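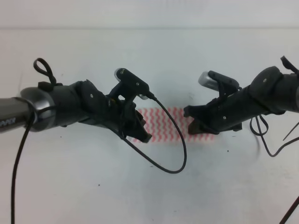

2 min read

Plum season is back, and so is the Tundville bake swap! We had 300 bakers last July and I'm hoping for even more this time, so get your ovens going. Kamol Khunthong is bringing the plum and cardamom buckle that went in minutes last year (I got one square, and I still think about it), and he's letting us print the recipe. It's an easy batter, one bowl, and the fruit sinks in all by itself.
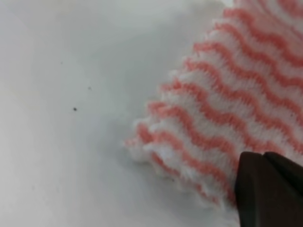
A few notes from Kamol before you start. Use plums that are still a little firm, and leave the skins on. Grind the cardamom fresh if you can – it smells amazing! Bake at 350°F until the middle springs back, then let it sit a good half hour or the slices fall apart.

Zuweira Tetteh is doing her coconut buns again, plus a ginger loaf she picked up from a cousin in Avville. Doors open at 10 a.m. Bring a labeled box, and write down any nuts.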